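**Winter tire changeover and storage – 13 Oct 2022**

Bookings for the winter tire changeover are open at both Memell Auto locations, Drorken and Satia Road. A swap of four tires already mounted on rims takes 40 minutes. If your tires need to be mounted and balanced first, please plan to leave the car with us for the morning.

Storage is open to all customers again this year. Drorken has room for 543 sets and Satia Road has room for 500. Sets left with us in June are already tagged and will be brought out before your appointment, so there is no need to call ahead about them.

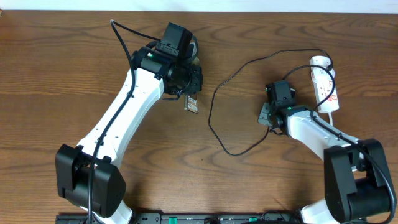

*Two arms at the wood-topped table.*

We check tread depth on every set before it goes on. If a tire is too worn for another season, we will call you before doing any work. Replacement sets from Avotiņš are in stock in most sizes for sedans and small SUVs – truck sizes have to be ordered.

Lug nuts should be retorqued after the first 50 to 100 miles. Stop by either location and we will do it at no charge. Customers who drive more than 3000 miles over the winter should also ask about a rotation at the halfway point.

Book online or at the front desk. Please have your plate number ready.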